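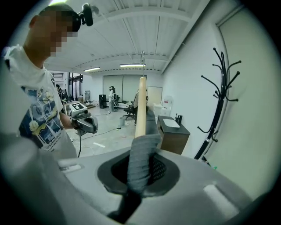
The coat exchange in the old Gronari building opens for its winter season on October 30, 2020, and Kindov residents are once again invited to bring in whatever has been glaring at them from the back of the closet. Organizer Pascual Godoy expects roughly 65 coats and cardigans in the first week, going by last year, when the town proved far more willing to part with outerwear than with umbrellas. The hall hasn't gotten any fancier over the summer. It still has its corrugated ceiling and its fluorescent lights, under which every shade of navy passes for black, so shoppers who care about the difference should carry their finds to the front door before deciding.

Each household may take two items. The limit was three until August, when the rules were rewritten after what Godoy will only call "the parka business." Clothes should come in clean, with belts attached – the exchange already owns 26 belts that match nothing.

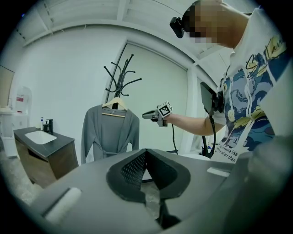 Do donations have to arrive on a hanger?

Folded in a bag is fine, and the exchange has hangers of its own. Long knits do better hung up than stacked, so those go on a rack as soon as they're checked in.

Anything unclaimed at the end of the season goes to the Forkelau thrift store, which took 40 pieces last spring and politely returned one. Godoy has declined to say what it was, though he has been seen wearing it.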